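Skills Room Guide
Section 5: Getting the suture room ready

Read section 4 first if you haven't got a key card yet. Everything below assumes you're already in the building and the lights work.

Before you start

You need:
Key card, yours, not a borrowed one
Cart key (hangs inside the front desk drawer)
Sign-in sheet, printed both sides
Thread box from the tall cabinet
Sharps bins, empty or close to it
Paper towels, lots

Room booking goes through Woment. If the booking shows gray it hasn't been approved and the door won't open. Call 3362, ask for Berenice Robles or whoever is on the desk. Don't prop the door.

5.1 Tables and lights

1. Unlock the cart. Brake on before you pull any drawers, it rolls.
2. Tables in a U, open side toward the sink. Leave room for a chair behind each one.
3. Cover every table. Plastic side down, paper side up. Tape the corners.
4. Desk lamps clamp to the back edge. Turn the lamp head away from where the person will sit, switch on, then bring it round.
5. Main lights down to half. Full brightness makes glare on wet surfaces and people start squinting.
6. Stools to the lowest setting. People raise them, hardly anybody lowers them.

Note: The lamp by the window has a loose knob. Tighten with fingers only. A new one is on order from Brunach.

Caution: Lamp heads get hot after a long session. Let them cool before folding.
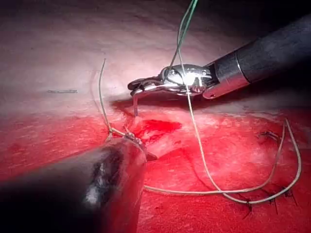
5.2 Thread and needles

1. Take out the thread box. Check the date on the inner packs, not the outer carton. Cartons get reused.
2. Sort by size first, then color. Green and blue go in the front slots, undyed at the back. Beginners do better with a color they can see.
3. Oldest packs on top.
4. Open packs only when people are seated. Once a pack is open it's used that day or thrown out.
5. Write what you took on the cabinet list. Size, color, your initials. If the list is full start a new one and clip the old one behind it.

Reorder when the green slot is down to one carton. Crisóforo Arellano places the orders, Tuesday mornings, so get it to him before then. Put the request in the Woment form, not in a hallway chat, he will forget and so will you.

Caution: Practice thread is practice thread. The packs have a red sticker for a reason. They do not leave this room.

Caution: No loose needles in the thread box. Not for a minute. Needle goes in the foam block or in the bin.

5.3 Practice tissue

1. Tissue comes out of the fridge before the session, still in its tray. Lid on.
2. Check the label on the lid. Date, what it is, who put it there. No label – bin it and tell the desk.
3. One tray per table. Damp towel underneath so it doesn't slide.
4. If you're using stage blood, measure 5 ml per tray into a cup. Syringe is in the second drawer. More than that and the stiches are hard to see.
5. Keep the rest of the bottle capped and on the cart.

Note: The Judar stage blood stains. Aprons on before the bottle is opened. It comes out of cotton with cold water if you're quick, doesn't come out of the ceiling tiles at all.

Note: Fridge is for tissue only. Lunch goes in the staff kitchen. Yes, including drinks.

Caution: If anyone has an allergy or a problem with animal tissue, use the foam pads. Same drawer as the gloves. Ask at sign-in, quietly.

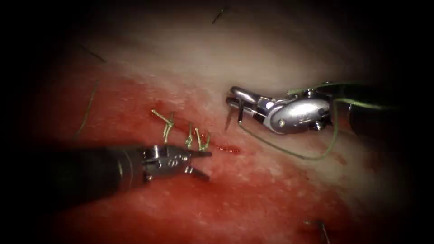
Thu Đào
Skills room, revised 2019-05-12

5.4 Sign-in and seating

1. Sheet and pen on the small table by the door. Two pens if you can find two.
2. Full name, program, glove size. People skip glove size. Send them back.
3. New people sit nearest the instructor. Returning people fill in from the far end.
4. Bags and coats on the hooks, not under the tables.
5. Phones away or face down.
6. Safety talk before gloves go on. Natalia Hinojosa's version is on the laminated card and takes a few minutes. Read it out, don't paraphrase.

Late arrivals: they can join up to the end of the safety talk. After that, next session. No exceptions, including residents.

5.5 During the session

Keep walking. Most problems are small ones you can catch early.

Bin more than two thirds full – swap it, don't press it down.
Glove torn – both gloves off, wash, new pair.
Towel soaked – change it.
Tissue drying out – a little saline from the squeeze bottle. A little.
Thread ends everywhere – small dish at each table. Empty at the break.

Break at the halfway point. Gloves off, hands washed, everybody out of the room. Nothing to eat or drink comes back in with them. 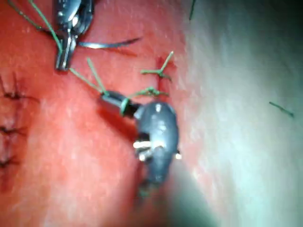
Fig. 5-3. Curved needle held in the jaws.

Caution: Needle stick. Stop. Wash with soap and running water. Tell the instructor, call the desk, fill out the yellow form the same day. Do not finish the row first.

5.6 Cleaning up

1. Sharps first. Every table checked by the person who sat there, then again by you.
2. Foam blocks: look at all sides. Needles hide.
3. Tissue into the double bag, tie it, tag it. Bag goes in the locked bin in the hall.
4. Roll the table covers inward, towels inside.
5. Rinse trays in cold water, then wash with the blue soap. Rack to dry.
6. Mix the table wipe-down: 1000 ml of warm water, one capful of concentrate. Fresh each time. Pour out what's left over.
7. Wipe tables, lamp necks, stool levers and teh door handle.
8. Floor last. Use the flat mop, not the string one.

Note: The rack holds 700 ml trays only. Bigger ones dry upside down on a towel.

Caution: Don't mix the concentrate with bleach. 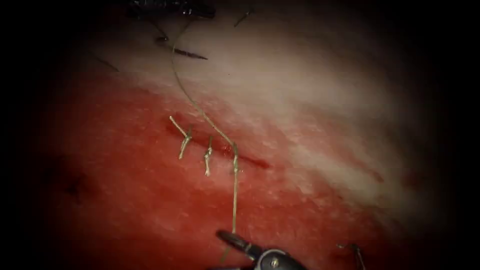
Fig. 5-4. Straight incision, blood-smeared side.

5.7 Before you leave

1. Fridge shut. Push it, the seal is weak.
2. Cart locked, brake on, key back in the desk drawer.
3. Lamps off at the wall.
4. Sign-in sheet in the Wickramasinghe binder (gray, top shelf). It's named for the course, file by date.
5. Close the booking in Woment. If you leave it open the next group can't get in and the desk gets the call.
6. Anything broken goes on the whiteboard with your name.

Room is closed in August for the deep clean. Bookings for that month get bounced automatically. Leftover thread and unopened gloves can stay, tissue can't. Erlinda Dimaculangan has the fridge list and will ask for it to be cleared the week before.

Section 6 covers ordering and returns.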